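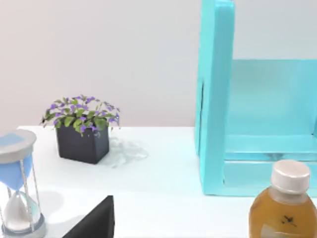 Simulated tabletop with hourglass, potted plant, shelf and bottle of tea, seen past one finger of the gripper.

About Trellport

Trellport compares robot grippers for people who are about to buy one and would like a second opinion from someone without a sales target. We started in a rented unit in Purkness with two arms and a strong dislike of brochures.

Every gripper goes through simulation first. Dropping a virtual hourglass costs us nothing, and we have dropped a great many. The ones that behave move on to the bench, where they get 40 objects and 30 tries at each. Glossy shelves and clear bottles are in there on purpose – cameras hate them, and so do the people who sell cameras.

So far we have put 406 gripper and controller pairings through the routine. Clients get the full results, including the embarrassing ones. Our longest report ran to almost 800 pages and was read, as far as we know, by Yoon-hee Yeon, who runs the lab and wrote most of it.

We don't make grippers and we don't take commission. Our controller tests use Song, our own software, and the camera work is shared with our neighbors at Trasisov. New bench slots open in March.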